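Rarley 12 review: a small phone for people who are tired of big ones

Print this page | E-mail this to a friend

I have used the Rarley 12 as my only phone since June, and I think I know it well enough now to write something fair. It is a compact phone, and it weighs 151 grams. My old Cuadros was much heavier, and for the first days I kept touching my pocket to check that the new one was still there.

The body is matt plastic. Some people will say that plastic is cheap, but it does not slip from the hand and I did not need to buy a case. The buttons are all on the right side. The volume button is a little too high for my thumb -- I must move my hand every time. 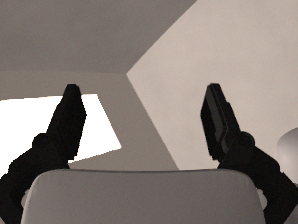

Two black fingers, seen up close.

The screen is good indoors and only acceptable in strong sun. Colours are calm, which I like, and text is very sharp. Automatic brightness was slow when I bought it. After an update in the summer it became better, although in the evening it still goes too dark for me and I correct it by hand.

Battery life was my biggest worry with such a small phone. On a normal day I take it from the charger at seven in the morning, and it reaches bedtime with a little left. If I use maps a lot, it does not. Charging from empty to full takes 122 minutes with the charger from the box, and this is slow for a phone at this price.
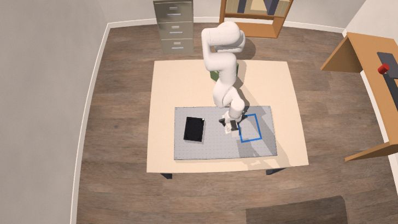

Does the Rarley 12 take two SIM cards?
It takes 2, but the second one shares its place with the memory card, so you must choose between them.

Calls are clear and the speaker is louder than I expected. The Jalska software is simple and has few extra applications. I removed the weather one and the shopping one, but the music player cannot be removed, only hidden. The keyboard makes strange corrections in my own language, so I installed another.
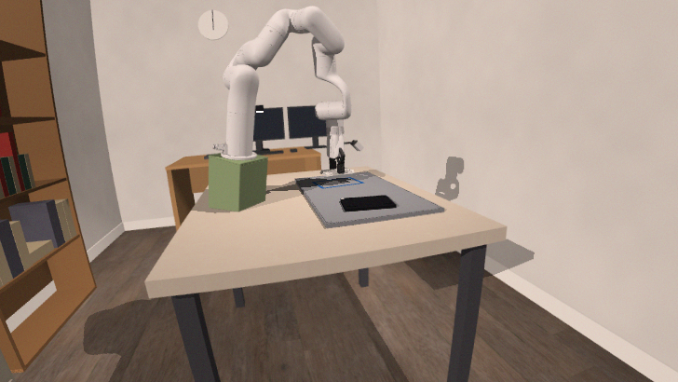

White arm on a green pedestal.

About the camera I can be short. Daylight pictures are good, night pictures are soft, and moving children are always a problem. The Stastlow M2 costs almost the same and takes better photos in the dark, but it is wider and I could not type on it with one hand.

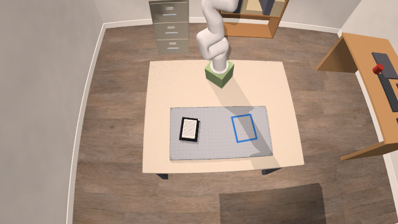

For me the one-hand typing decided the matter, and I stayed with the Rarley. If you take many photos in the evening, try the Stastlow in a shop first. I would also ask for the grey version -- the white one of my sister already has marks near the charging port.

Related reviews
Stastlow M2: three weeks with the wide one
Cuadros battery replacement, is it worth the money?
Jalska software update: what changes on older phones
Wired earphones for small phones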